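4.2 Where things get put down

Our participants kept 3000 small belongings between them, or at least that is how many they were willing to list, and 1447 of these had no fixed place at all. Asked where the tape measure lived, one household gave three answers and then went to look. The Paiva diaries are full of such expeditions.

Open containers did most of the work. Drawers need opening and shelves need a decision, but a bin on a table asks for nothing, and people gave it everything. Of the 28 households, 13 used the word "temporary" for a bin that had held the same things since March. Sayegh's term for this, the standing pile, is kinder than the ones our participants used.

Depth matters more than we had expected. Shallow trays were sorted now and then - the mess was in plain view and guests were coming - while deep bins were mostly topped up. We return to this in Section 5, with less optimism. A deep gray bin on a light wooden table is shown in Figure 3. 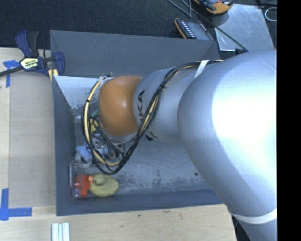 Figure 3. Deep rectangular bin on a wooden table, with the robot arm above it.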